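Arm build update, January 29, 2024. Long one, so it's a thread.

The arm is now bolted down in the shared workshop at Nevley and running its own pick routine. It used to live on my kitchen worktop at home, where it walked itself towards the sink every time it swung quickly.

For anyone new: it's a second-hand arm I've been fixing up since September. The controller is a Zendstead board. The gripper is my own, third version. The first 2 were too heavy and the wrist motor complained.

Mounting took longer than the wiring. The bench is blue pegboard and the hole spacing doesn't match anything on the base, so I drilled an adapter plate. Drilled it wrong, drilled it again.

The work surface is a wooden board bolted on top of the pegboard. I tried working straight on the pegboard first and small parts kept catching on the holes.

Test pieces are a set of coloured wooden blocks from the Humphreys charity shop. Cheap, light, and there are enough different shapes to be annoying. Cylinders are easy. The star is not.
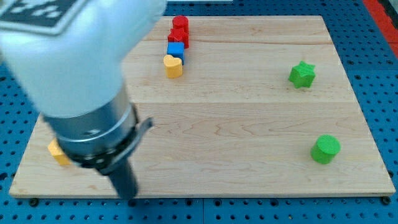
Marker on the arm, blocks on the board. The heart is the yellow one at the front of the row.

The black and white square on the white housing is for the camera. The software finds the marker, works out where the arm is, and compares that with where the motors say it is. When the two disagree by more than 3 mm it stops.

It stopped a lot. I spent two evenings blaming the motors before I found the marker had been printed at the wrong scale. Printer had "fit to page" ticked. Check yours with a ruler.

Logged 2344 moves since the reprint. Most of those are short hops over the board with nothing held. I want 3000 before I trust it enough to leave the room while it runs.

Current problem is pieces that touch. If there's a gap either side it picks fine, but blocks pushed up against each other get read as one lump and it goes for the middle. Same colour touching is worst.

I've been using Tondeo for the colour sorting. It does the job but the yellow setting drifts when the overhead lights are on, and pale wood doesn't help. Might paint the board grey - not decided yet.

Next job is softer pads for the gripper, then a proper cable guide. The cable is held with tape at the moment and it rubs at full reach.

Will put the adapter plate drawing up once I've corrected the hole positions. Please don't use the old one.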